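Section 2: Getting Your Table Ready for a Sort

Welcome back! If you've worked through Section 1 you already have your Dencombe sorting cards printed and trimmed, and now comes the part most people enjoy (we certainly do). You're going to lay out a mixed table, the kind with work things and kitchen things all jumbled together, and get it ready to put away.

2.1 Clear and lay out

1. Wipe the tabletop and let it dry completely before anything goes down.
2. Bring over everything you want to sort in one go. Don't group it yet!
3. Spread things out so each one can be picked up without dragging its neighbor along.
4. Lay gloves flat, with the fingers straight. A balled-up glove takes up twice the room and hides small stuff underneath.
5. Stand bowls right side up, open and ready to use.

Note: A wooden top is lovely to work on, but it does scratch. Lift bowls and heavier pieces instead of sliding them.

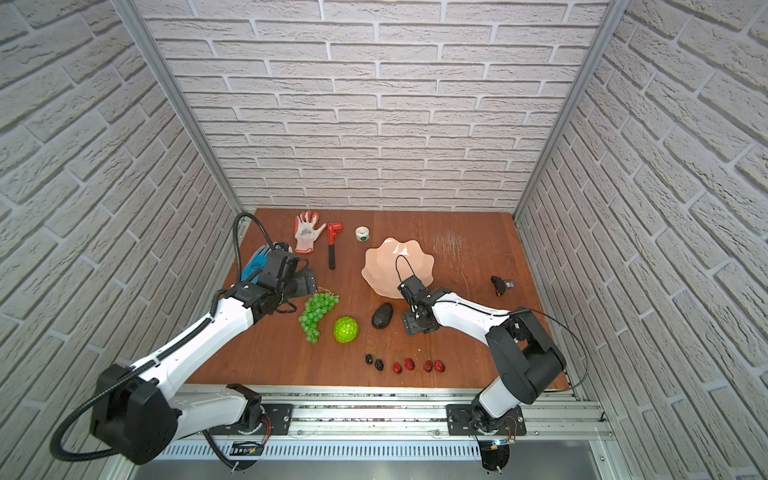
Fig. 2. Mixed table with a blue work glove and a scalloped bowl.

2.2 Choose your catch-all bowl

Every sort needs one bowl for the odds and ends, and it's worth picking one you like looking at. A scalloped rim is a great choice because the wavy edge gives your fingertips something to hold. Put the bowl where you can reach it from either side of the table.

1. Check that the bowl is empty and clean.
2. Drop in only small, dry items.
3. Stop when it's half full, then empty it before you go on.

CAUTION: Keep work gloves away from any bowl you use for food. Grease and grit come off more easily than you'd think. Wash the bowl before it goes back to the kitchen.

2.3 Match the cards

Place one card beside each group as it forms. The full Dencombe set has 242 cards, so please don't feel you need them all out at once! Sylvain Barbier, who tested this section for us, likes to start with gloves and cloths and leave the kitchen pieces for last. Either order works fine.

If a card is missing, see the reprint list on page 396.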